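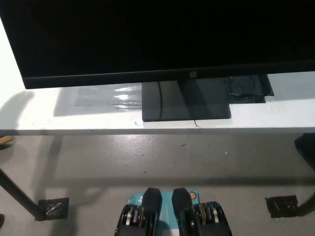

Start position: grippers up, table square ahead, feet of the table on their tape.

Section 3. Teaching a task by remote control

Read this section before you put the headset on. Reading it with the headset on has been tried at Hudden, and Consuelo Arrieta has asked us to discourage it.

3.1 Before you start

1. Check that the table legs stand on their tape squares. If a leg has wandered, move the leg. Do not move the tape, however much easier it looks.
2. Turn the task monitor off. A moving screen saver will hold the robot's attention nearly as well as it holds yours.
3. Clear the floor between the robot and the table. Cables count as things.
4. Start Utia on the operator's desk and choose New Task. Give the task a name that will still mean something on Monday. We already have 12 tasks called "test".

CAUTION: Keep everyone out of arm's reach while the link is live. The robot copies you, and that includes the shrug.

3.2 Taking control

1. Stand on the operator's mat with your elbows in and your palms facing each other.
2. Hold the left pedal down for 3 seconds. Drolell beeps once when it has matched your pose. Two beeps mean it hasn't – lower your arms and try again, more slowly.
3. Raise both arms together until they come into your view.

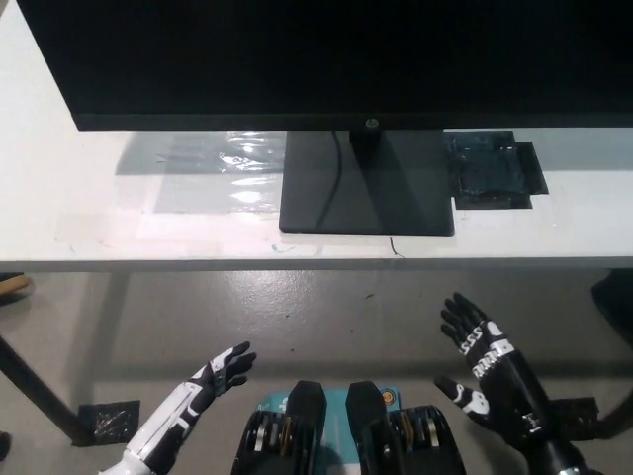
4. Open and close your fingers a few times. If the robot lags behind, stop and go to section 7. Waving harder does not speed up the network.
5. Press the right pedal to record, do the task once at an unhurried pace, and press it again to finish.

Note: Hesitate and you teach hesitation. One early operator paused before every grasp to push up his glasses, and the robot learned the pause beautifully. Delete such takes.

3.3 How many takes

Remedios Moya got a steady result from 81 takes of a simple push. Fiddlier jobs want more, and Pacheco will hold 3000 before it starts to complain. Shift your starting pose a little between takes, but leave the furniture alone.

3.4 Letting go

1. Bring both arms down to your sides.
2. Release the left pedal and wait for the long beep.
3. Take the headset off. Do these in the order given – the other order is covered under Repairs.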